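Mirnholm Clear Drawer Organizer with Gray Top
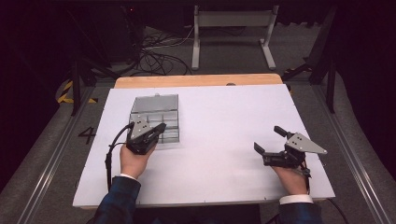
Sunday, October 13, 2024
By Mavis Ferreira

The Mirnholm is a small drawer box for a table or workbench. It holds the things that otherwise end up in jars and coffee cans: screws, washers, beads, fuses, picture hooks, spare buttons. The drawers sit in rows and the front is clear, so you can see what is in each one before you pull it open.

The body is clear plastic. The top has a gray, metallic-looking finish and a small handle nub near the middle. Use the nub for shifting the organizer along a table. If the drawers are full, pick the box up from underneath with both hands.

Each drawer pulls out all the way, so you can carry it to the job and slide it back in afterward. There is a stop at the back that you feel as a light click. Lift the front of the drawer slightly to get past it. New drawers can be a little stiff for the first week or so. A dry cloth along the runners is enough. Do not use oil, which clouds the plastic.

One small drawer takes up to 100 short wood screws, fewer if they have wide heads. Long bolts will not lie flat and should go in the Votden, our deeper box, which has the same finish on top and can stand next to this one on a shelf.

Set the organizer on a flat surface. A board laid over a table works well if you want to protect the wood, and a pale board makes dropped parts easier to find. We do not recommend hanging this model on a wall. The back panel has no mounting holes and should not be drilled.

To clean it, take out the drawers and wash them in lukewarm water with dish soap. Let them dry before putting metal parts back. Wipe the top with a soft cloth. Scouring pads will leave marks on it.

Paper labels are included, 3 sheets to a box. They peel off cleanly if you change your mind within a few months. After that you may need warm water.

The item number is 597. Replacement drawers are sold singly under item number 101. The Nalari label holders also fit this model. The older Cai drawers do not, as they are slightly wider. Orders for replacement drawers placed now will ship in November. For questions about parts, ask for Neelam Upadhyay at the order desk.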